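Tape the Table First

Every spring, when the budget loosens up a little, people who look after small robot cells start asking each other what to buy. My answer has been the same for a while now, and it gets me some funny looks. Buy tape. Gray tape, black tape, yellow tape, as much as you can carry. Then clear a whole morning and use it before you touch a single setting in the software.

I look after the handling station at Skistby, the one that learns packaging jobs from hand-held grippers. A person holds a gripper in each hand and does the job, and the arms on the other side of the building get trained on what those hands did. We have eight of these tables. Seven behave themselves, and the eighth was the one that made me a believer.

Table 8 had a reputation. Its recordings went into the same pot as everybody else's and came out worse, and for most of the winter we blamed the grippers. We swapped finger pads. We swapped a whole left unit for one from the Morkent line. Somebody rewrote the calibration routine, and it was a lovely piece of work (I still use it!), and table 8 went right on being table 8. Then one evening in May I put a straightedge along the near side of the tabletop and found it had crept out of square with the floor rails. The casters had been locked the whole time. People lean on tables, that's all, and a table that gets leaned on for 3,758 recordings goes for a walk.

I fixed it with tape, and I have been insufferable on the subject ever since. 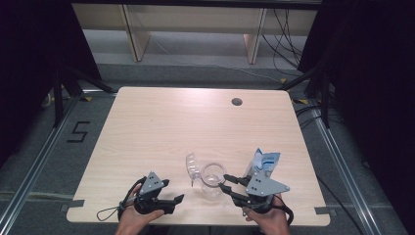

Reading time: 5 minutes

What I love about a station like this is how much of the setup you can read without opening a laptop. Two bits of gray tape at the near corners of the table, folded down over the edge. A big black 5 on the carpet. Yellow markers back by the rails. A new person can walk up to that and start asking useful questions, and I think that is worth more than a dashboard. I like dashboards fine! But a dashboard is on a screen in another room, and the person with the grippers has both hands full.

So this is my case, and I'll make it as plainly as I can. The physical layout of a cell is part of the machine. It deserves the same care as the fingers and the firmware, it should have its own page in the maintenance log, and the person doing the work should be allowed to fix it on the spot.

Take the corners. My rule at Skistby is that corner tape gets replaced the moment it lifts, and that you replace one corner at a time, with the other still down, so you never lose both references at once. I learned that one the hard way and spent an afternoon with a tape measure getting back to where I had been. Wipe the wood before you stick anything to it. Press the fold down with your thumbnail. Cheap tape is fine if you change it often, and expensive tape is a trap, as people leave it on until it has glued itself to the finish.

Then the floor. Carpet is a miserable surface for markers and I will hear no defense of it, but plenty of us have it and it isn't going anywhere. Short pieces hold better than long ones. Big numbers hold better than small ones, too, and a number you can read from across the room saves you the kind of mix-up where somebody carefully services the wrong station. We did that once. The station that got serviced ran beautifully for a month.

Cables next. I'm much stricter about cables than anybody I work with. Anything that hangs can be pulled, and anything that trails on the floor will sooner or later meet a foot or a stand leg. The same goes for whatever hangs off the grippers themselves, the cords and the wrist straps. I want the strap snug, and I want the loose end where it won't brush the work. Clear plastic is the thing that taught me this. A clear cup on pale wood weighs next to nothing and you can hardly see it, and a strap end can shift it before you notice you've touched it. If your station handles cups and lids, do one slow pass with the grippers over the bare tabletop first and watch what drags.

I'd also put in a word for curtains. Dark ones, hung close, on both sides. They cost very little, they calm the light down, and they stop people from using your cell as a hallway. The Lomis shop next door to us spent 900 dollars on a lighting kit for one table, and it's a nice kit, but the curtains they hung the week after did more for them. They told me so themselves, and a little grumpily.

Now, the argument against me. A friend over at Lévesque says a good system shouldn't care. If the training is any good, she says, a table that drifts a little is useful variety, and I'm polishing away the very thing that would make the arms tougher. I take that seriously. She's right that variety matters, and right that a spotless cell can turn out a fussy robot. But I want to be the one choosing the variety. Move the cup, turn the lid over, swap in a different package, raise the table if you like, and write it down. A table that wanders by itself gives you a change with no record of it, and when the numbers go bad in two months you have nothing to look up.

She also says I spend too long on it. The full check takes me 60 minutes for all the tables, once a week, with coffee. Straightedge on the near side, both corners, floor marks, stand feet, cables, straps, curtains, log. It's my favorite hour of the job. You're down on your knees with a roll of tape, looking along a rail with one eye shut, and you find the stand foot that has slid an inch, and you nudge it back onto its mark.

Table 8 is still in service, by the way. I changed its left corner again this morning.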